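Chapter 4
Who Is Allowed to Reach In? Ground Rules for Shared Work Tables

I learned most of what's in this chapter by getting it wrong. My first robot job was at Orenetti, sorting small metal fittings, and I showed up with a fat folder of standards under my arm and no idea which page mattered on a regular afternoon. I'd read all of it, too! What I couldn't have told you was who was allowed to put a hand on the table while the arms were powered, and that was the first thing anyone asked me.

So we'll start there, with a plain job – two arms, a compartment tray, a perforated steel tray and a few small metal parts. The formal standards come back in Chapter 5, and you'll get more out of them once you've thought about a table like this one.

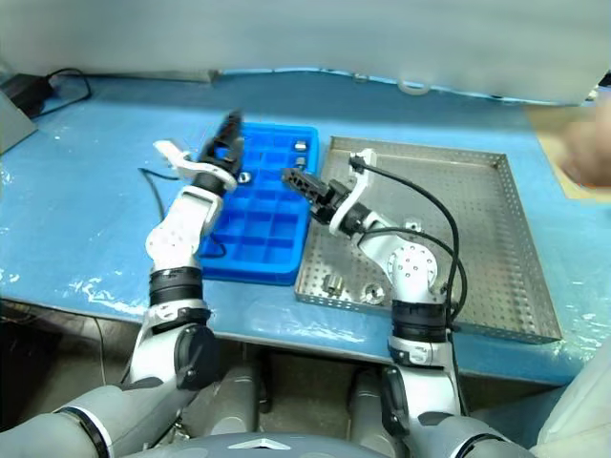
Kai Schmieder objected, when he read my draft, that a rule about hands is useless unless it also says what state the machine has to be in, and that "stopped" means at least three different things depending on who you ask. He's right, and I rewrote the section. An arm can be paused in its program, held still under power, or cut off from power completely. From across a room these look pretty much the same. Your written rule has to name one of them, in words the newest person on the shift would use, and it has to say how that person can check.

At Steinbach the rule fit on one card: call out, wait for an answer, check the indicator, then reach. I liked that card a lot. It had been through 11 versions by the time I saw it, and the early ones (they'd kept them all, bless them) were a full page each.

The next thing to settle is the zone. Draw it where people can see it, and draw it for the farthest the arm can go, including whatever it's holding. People measure to the wrist and forget that fingers and parts stick out past it. With two arms you also need a rule for the space they share, meaning which one goes first and what the other does while it waits.
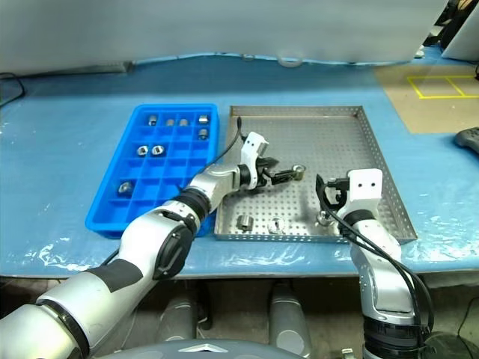
Small parts bring their own trouble. A dropped nut looks harmless, so somebody grabs for it without thinking, and that quick grab is exactly what your rule has to survive. My advice is to decide ahead of time that dropped parts stay where they land until the next proper stop. Write it down, say it out loud at the start of the shift, and don't make exceptions for yourself. I did once, in June, in front of a trainee, and I was still hearing about it when I left.

Then there's the log. Brukerov had 1,486 entries in theirs when I was asked to review it, and most of them said "OK". An entry should tell you what was being handled, what state the arms were in, and what the person did next.
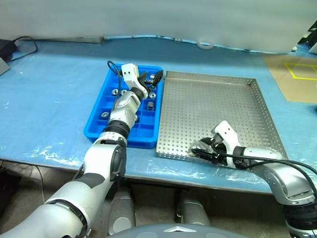 Before you go on to section 4.1, pick a table you know and write the reach-in rule for it in 100 words or fewer. Give it to someone who has never worked there and ask them to tell you what they'd do if a part rolled off the tray. Keep your first version, since we'll be marking it up later in the chapter.

4.1 Naming the stopped state

Let's go back to Kai's complaint and take the paused program first.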